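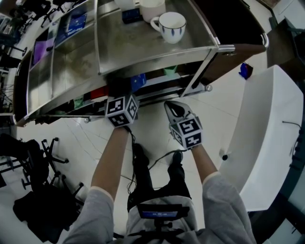

Have you ever tried to carry two mugs, a box and a snack across a room all at once? I have, and I dropped the snack. That's why I love carts!

A cart is really just a set of shelves that can go for a ride. The clever bits are down at the bottom, and they're called casters. A caster is a little wheel that can roll, and lots of them can swivel too, so the cart turns a corner without anybody having to lift it. Office chairs have casters as well (go and look under one, but ask whoever is sitting on it first).

Lots of carts are made of stainless steel. It's strong, it's shiny, and a splash of cocoa wipes right off.

So what goes where? I put mugs on top, where I can see them and grab the handles. Boxes and heavy things go on the lower shelf. When the weight is down low, a cart is much harder to tip over. Try it with a toy truck and some coins: pile them up high, then spread them out flat, and see which one wobbles!

My neighbor Lajos Barta calls his cart the Zalow Express. It makes 3 stops: kitchen, table, sofa. And before you push yours, check the floor for cords, small toys and toes.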